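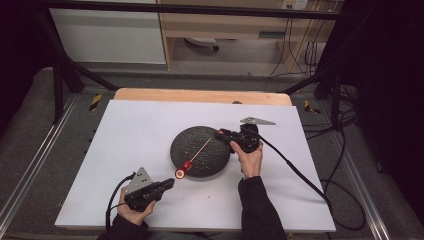

A reader from the Rolari forum wrote to us that her old placemats went soft at the corners after one winter, and she asked if felt is really a good material for a table where people eat every day. We think it is a fair question, and we answer it on this page together with the other things customers ask before they order.

Ditex round table mats, pressed wool felt

The Ditex mat is made from one layer of pressed wool felt. There is no backing and no glue inside. We cut it in our workshop at Dridier and we finish the edge by hand with a warm iron, so that the fibres lie flat. The mat protects the table from hot plates, from scratches and from the small knocks of every day. It also makes the table more quiet, which families with young children tell us they like the most.

Sizes

Small, for a cup or a small teapot
Medium, for a dinner plate
Large, for a serving dish or a casserole

All sizes are round. We tried square mats in the past, but the corners lifted after washing and we stopped to make them. If you have a narrow table, please measure before you order the large size, as two of them opposite each other need more space than people expect.

Colours

Dark grey mixed, light grey mixed, moss, rust and natural. The mixed colours contain fibres of different shades, and for this reason each piece looks a little different from the next one. They also hide small stains better than the plain ones. Natural is not dyed at all and can be more yellow or more white, depending on the wool of that year. We can't exchange a mat for this reason only, but you can ask us for a sample of the present wool before you buy.

About the softness

Back to the question of the reader. Felt becomes soft when it is often wet and is bent while it dries. A thick pressed felt, laid flat to dry, keeps its shape for many years. Thin felt from craft shops is a different material, mostly made of synthetic fibres, and it is not intended for hot dishes. Our mat is firm when it is new. After some weeks it becomes slightly more flexible, and then it stays like this.

Heat

You can put a pan on the mat directly from the hob if it is not empty and not overheated. Please do not use the mat in the oven, and do not put it under a barbecue grill plate or an electric raclette. Wool does not burn easily, but it can turn brown and then the mark will remain. A cast iron pot that comes from a very hot oven should first stand on the hob for a few minutes.

Cleaning

Crumbs: shake the mat outside or use a soft brush.
Fresh liquid: take it up with a dry cloth. Press, do not rub.
Grease: cold water with a little wool soap, then rinse and press between two towels.
Candle wax: let it become hard, break it off, and brush the rest.
Red wine and beetroot: act quickly. In the natural colour a light shadow may stay.

Do not put the mat in the washing machine, also not in the wool programme. It will shrink and become thicker in the middle than at the edge. One customer sent us such a mat and asked if we can iron it back. Unfortunately we could not.

Storage

Keep the mats flat in a drawer, one on top of the other. If you store them for the summer, put a piece of cedar wood or a lavender bag between them against moths. A mat in daily use has normally no problem with moths.

The Vương set

This set contains six medium mats and one large mat in the same colour, in a cotton bag with a cord. It was first made for a restaurant which wanted plain mats without a logo, and we kept the name. The set can't be mixed in colour. Whoever wants different colours can order single pieces, the price is the same in total.

Orders and delivery

We pack within 2 working days. Larger orders for hotels and cafes, up to 1000 pieces, need 20 working days, and for the rust colour please ask first because we dye it only in April. Mats that were not used can be returned in the bag or paper in which they came. For a return, please write the order number on the outside of the parcel.

Page last changed: Nov 7, 2024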